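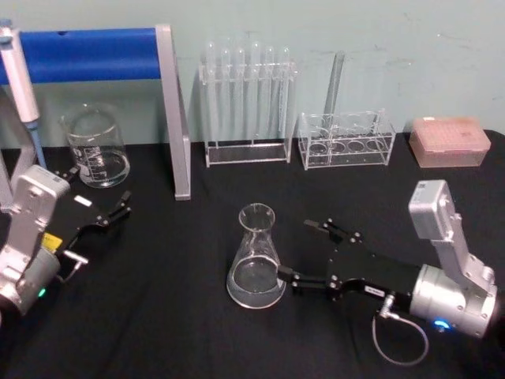
Student Projects / Automation and Control
Reading time: 5 min

Setting up and maintaining a two-arm bench cell for glassware handling

Manju Dhillon
Project report, Kandasamy teaching laboratory

1. Scope

The report covers the bench cell known in the group as Pelano: how it was set up, how it is kept in working order, and one repair carried out during the project. Control software is covered only where it affects the setup. The handling trials themselves are written up separately.

2. Cell layout

The cell has two arms, left and right, each ending in a black parallel gripper. They reach in from opposite sides of a table covered with black cloth. The working area is the strip of table between them, where the flask is placed for a run. The beaker stands to the left, near the leg of the blue and grey stand and the handheld pipette. The acrylic racks and the pink tip box stay in a line along the wall.

The back row is treated as fixed. The pose file, number 2603, was taught with it in place, and moving a rack means that the file has to be checked again. Early in the project the test tube rack was lifted out for washing and put back a little forward of its old position. The left gripper touched the crossbar on the next run. No glass was broken, but the approach height for that side was raised afterwards and has been left there.

Water is used in place of reagents for all setup work. The flask is filled only to a shallow level. A full flask is harder to hold by the neck and makes a worse mess when a grip fails.

3. Start-up

The following order is used every time.

Smooth the cloth in the centre. Folds near the edges can stay.
Set out the glassware, back row first.
Switch on the left arm, then the right. Wait for the indicator light on each.
Open both grippers fully and close them once with nothing between the fingers.
Run the home move at 10 per cent speed.
Bring the right gripper up to the side of the flask and stop short. Check by eye that the fingers are level with the body of the flask and that the lower one is clear of the cloth.
Load file 2603 and run at 40 per cent.

The lights differ: green on the left motor housing, blue on the right. In this cell both mean ready. The arms were set up at different times and the colours were never matched. It caused some confusion in the first weeks, and a line about it was added to the sheet kept with the cell.

The cloth check was added after the lower finger of the right gripper picked up a fold and dragged it under the flask. The flask tilted and settled again. A stiff mat was tried as a replacement for the cloth, but clear glass was harder to pick out against it in the overhead view, so the cloth was kept.

4. Routine care

Fingers are wiped with a damp lint-free cloth after each session and dried before the arms are parked. The contact faces are looked at for nicks. A worn face shows up first as a small rotation of the flask when it is lifted.

Connectors are checked by hand with the power off. The short connector under each gripper body should not move when pressed sideways. The grey cable on the right arm hangs in a loop that comes down on to the table, and the loop must be long enough for full wrist rotation without lying in the path of the flask – both limits were found by trial.

Finger alignment is checked once a fortnight with the Grurnen gauge block. The allowed gap between the faces at the tips is 2 mm with the gripper set to the closed mark. The left gripper has stayed inside this throughout. The right has needed adjusting more than once.

5. Repair to the right gripper

In December the right gripper began to stop part way through closing. The fault came and went, and was worse with the wrist turned outwards. The controller log showed a lost position signal each time.

The motor was ruled out first by running the gripper with the wrist held still, when it closed normally. The cable was then swapped for the spare. The fault stayed. With the connector housing open, one pin was found to be sitting low. It was reseated, the housing was closed and the original cable refitted.

The cable loop had been shorter before the repair, and tension at full rotation is the likely cause, though this was not proved. The longer loop dates from then. The fault has not come back.

6. Remaining work

The Mametti clip ordered to hold the cable loop off the cloth has yet to be fitted. The start-up sheet should also say which way up the gauge block goes. The left approach height could be lowered again if the racks were fixed down, but this needs agreement from the other groups using the bench.

2 comments
Share this report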